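Thursday, October 15, 2020
Collection notes, fruit and plate task, Okabe bench

Started with the wrist camera check before recording anything. Exposure is still on auto from the September sessions. Locked it, reran the white card, saved the profile under the Skanik folder so the next operator can load it. Gain is lower than I would like, but the rim of the plate blows out with anything higher.

Task for this block is single-object: orange and white plate, teleoperated, one operator, reset by hand after every episode. The label string is the same for all of them. Please do not edit it in the Wonance tool, as the tool writes a second entry and keeps the old one, and the loader then reads both.

Running total before this block was 2921 episodes across all objects. Target for the block is 192. Split into four start poses, equal share each. Start poses are taped on the inside of the cabinet door and are also in the config. If the two disagree, the config wins.

Gripper approach from the side gives a poor view of the contact. With the wrist rolled, the plate sits tilted in the wrist view and the near rim passes under the mount. I had planned to mask the mount out of the training images. Leaving it in for now – it is fixed relative to the camera, and the last policy did not seem to care. 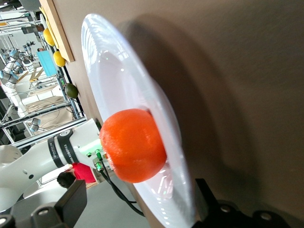 Wrist view, orange in the well of the plate. Lemons and lime by the wooden board.

Reflections need a decision. The plate is glossy and the overhead lights leave streaks along the rim. There is also a faint reddish patch on the plate at the base of the orange, which the segmentation step merges into the fruit. The mask comes out too tall, and the grasp point shifts down toward the plate. Two options: a matte plate, or retrain the mask head with reflections labeled separately. A matte plate is quicker, but then the set no longer covers the case we had trouble with. Keeping the glossy one for this block.

Background is whatever is in the lab. Second arm, framing, hazard tape, a person in a red top. No curtain. The Drendemska set was recorded with a curtain and the policy fell apart when we took it down, so we are not repeating that. Faces get blurred in the export step, not at capture.

Distractors: lemons and lime stay at the edge of the table, off the plate. Move them between start poses, not between episodes. I want to be able to compare within a pose.

Timing problem again. Joint states and wrist images drift apart over a long episode. Restarting the recorder between poses clears it. Added a check that rejects an episode when the offset at the end is larger than at the start by more than the limit in the config. It rejected 2 in the first pose. Both were long ones where I paused over the plate.

Failed grasps: keep them, flag as fail, do not trim. Recoveries inside an episode count as success if the orange ends up in the target area.

To do:
– cable clip at the wrist, check for slack at full roll
– rerun hand-eye calibration before the third pose
– ask for a second matte plate anyway
– move raw files off the bench machine, disk is nearly full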